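Staggered handover (robotics)

Staggered handover is a training method for two-armed robots in which one hand is taught to keep hold of an object while the other gets on with a different job. It was set out by Vittoria Zuccaro and colleagues in the Rocha study, which used kitchen chores as its test, kitchens being where most people find out how many hands they lack.

Earlier systems, among them Tralum, froze one arm whenever the other moved. They were safe, and about as brisk as a parish council.

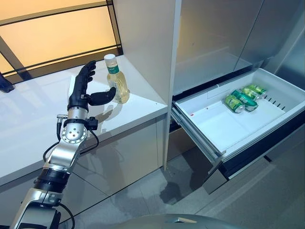
Method

Each arm has its own controller, and the two share a short forecast of where the body will be next. Training used 3,498 recorded runs, made by human operators of varying patience. The sorting task pairs a bottle on a worktop with drinks cans in a refrigerator drawer.

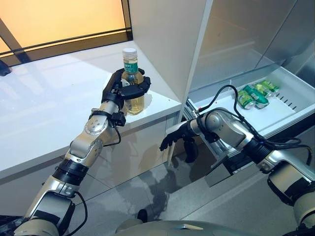 Zuccaro's main claim concerns grip drift, the slow loosening of a resting hand while its partner is busy. The shared forecast tells the holding arm to expect a lean before it comes. A bottle gripped upright round its middle, just clear of the worktop, suits the measurement well, as any sag soon meets the surface. Critics have replied that a bottle is a forgiving thing to hold, and have asked to see it done with eggs.

Results

Over 114 test runs the holding hand let go too early in 9. The older Dedix controller, given the same task, managed rather worse and took longer about it. Most of the failures came during reaches into the drawer, when the whole body tips forward.
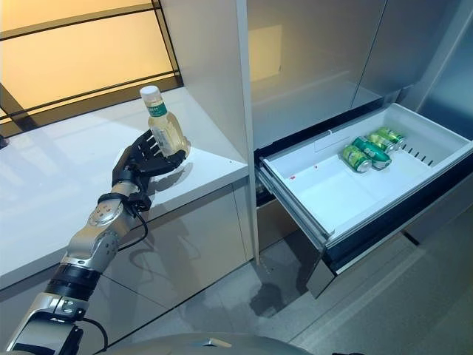
Later work

A follow-up named Luvaline cut the training set to 2,000 runs with little loss. The egg trials have been promised for June.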